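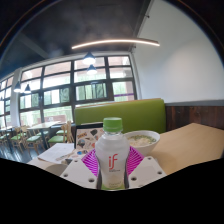
Table 4: "if" bottle, white with green screw cap, noodle soup, menu card behind.

Re: [tabletop] Table layout for booths, bottles vs. bowls

On the earlier question about where bottled drinks go on the booth tables, quoted in part:

> We have the Wesent booths in all the way along the paneled wall now, and
> the tables are the light wood ones from Vörös, as discussed in July. My
> question is about bottles. The draft layout puts the drink at the front
> edge, the soup bowl behind it and the menu card at the back left. I think
> the bottle should go to the right of the bowl. A tall bottle in front of
> a bowl is going to be knocked over by the first person who reaches for a
> spoon.
>
> Second question: do we keep the standing menu card on the table once the
> food is down, or does it go back to the counter? The draft says both, in
> sections 2 and 5.
>
> Third: is anybody still using the Jillar trays? I have a box of them.

Taking these in order.

1. Bottle position. The attached picture has the bottle in front and the bowl directly behind it, slightly to the right. I agree this is wrong for a diner seated at the front edge. The bowl needs a clear approach from the front, and the bottle occupies exactly that line. For a diner seated on the booth side the same arrangement is fine, as the bottle is then on the far side of the bowl. The draft does not say which seat it is drawn for. It should. I propose the following wording for section 2:

"Positions are given as seen by the seated diner. Bowl: centered, one hand width from the table edge. Bottle: right of the bowl and beyond it, label toward the diner. Glass, if requested: between the bottle and the bowl."

Left-handed diners will move the bottle themselves. I would not write a separate rule for it.

2. Bottle shape. The draft treats all bottles as straight cylinders and gives one footprint. The bottle in the picture has a rounded shoulder and narrows slightly toward the middle, so it is easier to hold at the waist than at the shoulder. When setting it down, hold it at the narrow part, put it on its base, then let go. Holding it by the cap is how caps get loosened. Please also strike the sentence in section 3 about opening the bottle at the table before serving. Leave the cap on and let the diner open it.

3. Menu card. Sections 2 and 5 do conflict. Section 5 is the older text and was written for the narrow tables we no longer have. I would keep section 2: the framed card stays on the table, standing, at the back left. Removing it and bringing it back for a second order costs two trips per table. The card is tall enough to block the view of whatever is behind it, so condiments should not be stored there.

4. Loose paper. Not raised in the original message, but it needs a rule. There are printed sheets lying loose on the table in front of the card, with another small printed item on top of them. Paper and soup should not share a table this size. Options:

a) One sheet only, slid under the base of the card frame.
b) All sheets in a clip on the end of the booth.
c) All sheets at the counter, handed out on request.

I prefer (b). Option (a) works until someone lifts the card to read it. Option (c) was tried at the Sora location and the sheets stayed at the counter.

5. Soup bowl. The white ceramic bowl should be kept. Fill level in the draft is "full," which is not a measurement. Use "to one finger below the rim." Herbs go on last, after the noodles are in and the broth has been poured. If they go in before the broth they end up underneath the noodles.

6. Booth backs. The green upholstery can be wiped with a damp cloth. Do not use the counter spray on it. The instruction sheet that came with the seats is item 2341 in the shared folder. Item 2067 covers the dark wood paneling and is a different cleaner, so please do not merge the two sheets again.

7. Jillar trays. I am not using them. They are too wide to pass between two occupied tables and the lip catches on the edge of a bowl. If there is no claim on them by the end of the month I suggest the box goes to storage with the other discontinued items.

Still open: whether the bottle goes out with the soup or before it. My preference is before, with the order slip, so that the server has both hands for the bowl. The draft has them arriving together on one tray. I do not have a tray that holds both without the bottle sliding.

I will edit sections 2, 3 and 5 with the wording given here unless there are objections. Section 4 needs its drawing redone for the new table width and I do not have the source file. Whoever has it, please send it to the list.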